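Plindon Opens Two-Arm Data Collection Program for Everyday Desk Tasks

Plostura site will record teleoperated demonstrations for the company's manipulation model
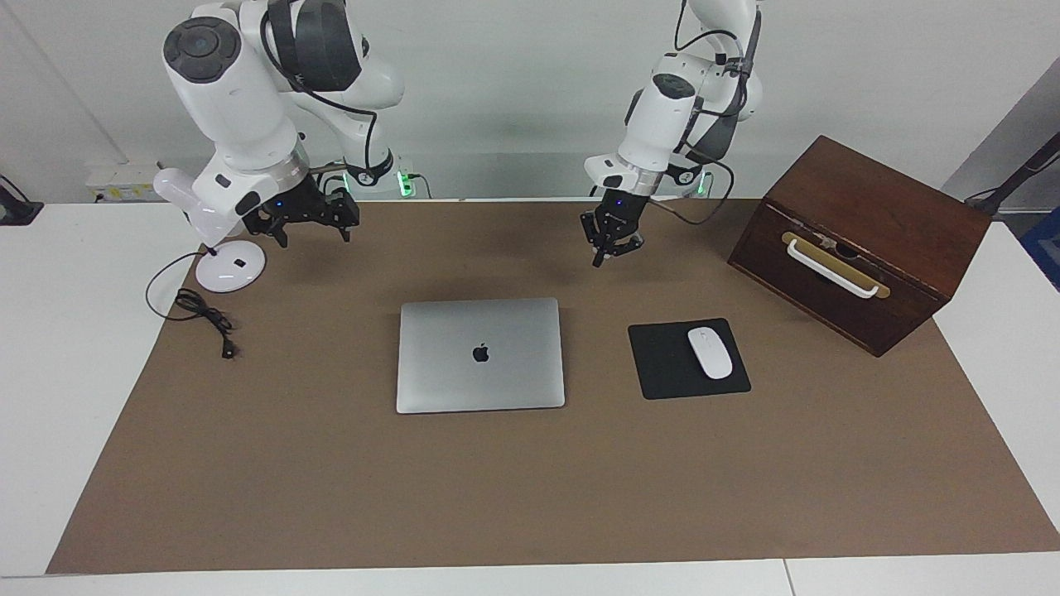

PLOSTURA, May – Plindon, a developer of software for robot manipulation, today announced the start of a data collection program built on two-arm workstations and ordinary office and household items. The program will record people guiding the arms through short tasks, and the recordings will be used to train Nastudeo, the company's learning system for handling objects on tables and counters.

The first phase calls for 4000 accepted demonstrations across 70 tasks. Tasks in the opening set include moving a computer mouse from one side of a pad to the other, gathering up a loose power cord, opening and closing a small box by its handle, and turning a closed laptop to face a different direction. Each one is performed with both arms available to the operator, although many can be finished with one.

"We wanted the kinds of things that are sitting on a desk already," said Teodora Kelmendi, head of data at Plindon. "A cord is a good example. A person picks it up without thinking. For a robot it is a different shape every single time, and the only way we know to get a model ready for that is to show it a lot of cords in a lot of positions."

How demonstrations are recorded

An operator controls the arms directly and works through a written task card. The system saves the joint positions of both arms, the opening of each gripper, and video from a fixed camera. Every recording also carries a short text instruction, such as "put the mouse on the left side of the pad," so that Nastudeo learns to connect wording with movement.

Objects are rearranged between recordings. Operators follow a placement sheet that tells them which items to use and the general area where each should go, and they are asked to vary the angle and spacing on their own. Paper in different colors is laid over the tabletop on some days to change the background. Lighting is left as it is in the room.

A demonstration normally ends when the task card says it ends, with the grippers open and clear of the objects. Operators can mark a recording as failed. Failed recordings are kept in a separate set and do not count toward the 4000.

Review and labeling

All recordings go through review before they are added to the training set. Reviewers check that the instruction matches what was done, that nothing was knocked over without being noted, and that both arms' data runs from start to finish with no gaps. Recordings with long pauses are trimmed or sent back.

Jessie Geddes leads the review group. Geddes said the most common reason for sending a recording back during setup was an instruction that could be read more than one way.

"If the card says 'move the box next to the laptop,' one operator puts it on the right and another puts it behind," Geddes said. "Both are fine. But if we want the right side, the card has to say the right side. We rewrote a lot of cards in the first weeks."

Reviewers also add time marks at the points where a gripper closes on an object and where it lets go. Plindon plans to use these marks to study where Nastudeo hesitates when it runs the same tasks without an operator.

Workstations and partners

The Plostura site is operated with Paulauskas, an equipment integrator that assembled the workstations and maintains them. The site opens with 6 stations running 2 shifts. Every station uses a pair of arms mounted at the same side of the table, with a two-finger gripper on each, and Paulauskas checks calibration at the start of each shift.

"Our part is making sure that station one and station six give you the same numbers for the same motion," said Ivars Šimkus, who manages the installation for Paulauskas. "If an arm is off by a little, the model will learn that it is off by a little. So we check before the first recording and we log it."

Operators complete a paid training period before their recordings are considered for the set. Training covers safe operation of the arms, use of the emergency stop, and practice with soft, rigid and flexible items. No background in robotics is required. Sarmīte Adomaitis, operations lead at the Plostura site, said that new operators usually begin with the mouse and box tasks and move on to cords later.

"Cords take patience," Adomaitis said. "You have to decide which arm holds and which arm moves, and then stay with that decision."

Next steps

Plindon will begin training runs while collection is still under way and will use early results to adjust the task list. Tasks that Nastudeo learns quickly will be retired and replaced with harder versions, for example with more objects on the table or with the target item partly covered. Kitchen items are planned for the second phase.

The company intends to share a portion of the first-phase recordings with university groups under a research license. Terms will be posted when the review of that portion is finished. Groups that would like to propose tasks may send a one-page description that lists the objects needed, the starting arrangement and how a finished task can be recognized.

About Plindon

Plindon develops learning software for robot arms used in offices, labs and light assembly. Its main product, Nastudeo, is trained on demonstrations recorded by human operators.

Media contact
Yolandi Hlongwane
Communications, Plindon
Requests for interviews and site visits in Plostura can be made through the press form on the company's website.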